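Hand-Held Gripper Comparison: Frequently Asked Questions
Stillell project pages - last updated 1/13/20

We get a good many letters about our gripper comparison, and a lot of them ask the same handful of things, so we finally sat down and wrote out the answers properly. If yours isn't on the page, please do write to us anyway. We like the mail, and the page grows that way.

What are you comparing?

Two hand-held grippers, the Sollosa and the Geerts, both of them worked by a person and both meant to collect demonstrations that an arm can learn from later on. The Sollosa has the longer fingers and a softer trigger. The Geerts is stubbier and stiffer, and some people love it for exactly that. We also try each one with two controllers, but that part has its own page and I'll try very hard not to wander into it.

Why so much cloth?

Cloth is where grippers show their differences! A block or a cup will forgive almost anything you do to it, but a piece of fabric on a bed has no handle and no proper edge, and it changes shape every time you touch it. You have to come down close, pinch a single layer if you can manage it, and lift without dragging the sheet along with it. We work over a big bed with a pale sheet and a blue cloth, and the blue stands out nicely when you go back through the recordings.
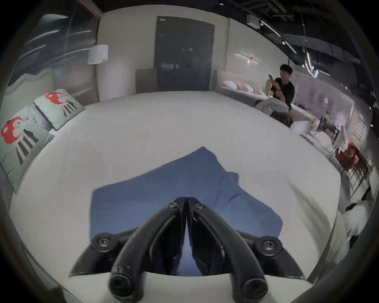 How long does it take to get used to a new gripper?

Most people feel comfortable after an hour or so, though we ask everyone to do a full afternoon of practice before anything is recorded. The first tries are always a bit jerky, and it wouldn't be fair to either tool to count them.

How many tries are in the comparison?

The plan calls for 2,000, and we ended up with 2,311 that were good enough to keep. Of those, 543 are folding tries, and they took far longer than we had hoped (folding is slow, and arms get tired). Another 339 are what we call corner lifts, where you pick the cloth up by one corner and set it down again flat. The rest are plain pick-and-place.

Which one is better?

Oh, I knew this one was coming. For corner lifts I would reach for the Sollosa, and I think most of our group would too. The long fingers let you see what you're about to pinch, and that matters more than I ever expected it to. For folding I go back and forth. The Geerts holds on harder, so the cloth doesn't slip halfway across, but it's also easier to grab the sheet by mistake and then you have to start over.

Do the finger tips need to meet perfectly?

They need to meet well enough to hold one thin layer. Before each session we close the fingers all the way and look at the seam between the tips from the operator's side. If it looks wider at one end, we loosen the finger screws, close the gripper again by hand, and tighten them a little at a time. It's fussy work - pour yourself a coffee first - but a crooked seam will spoil a whole set of corner lifts.
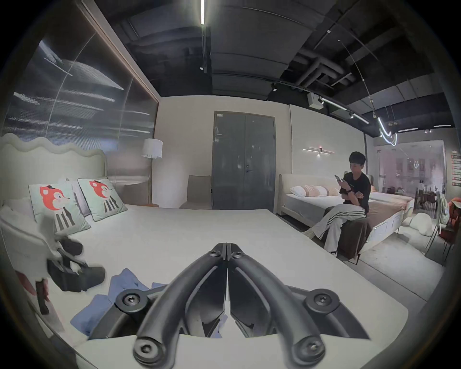 Does the room matter?

More than you might think. A furnished room with lamps and glass gives the camera far more to cope with than a bare bench does, and the tracking software (we use Estis) likes to have plenty of fixed things to hold on to. Beds, doors and wall lights are all good for that. Shiny glass can be a nuisance, so check your first recording before you go on and make fifty more.

Can I try this with my own gripper?

Please do! Start with one cloth and one kind of lift, keep your notes in the same order every time, and don't change the fingers and the controller on the same day. I did that once and had to throw out the lot.

When will the recordings be shared?

We're aiming for March, starting with the corner lifts. The folding set will come after that, once the labels have been gone over a second time.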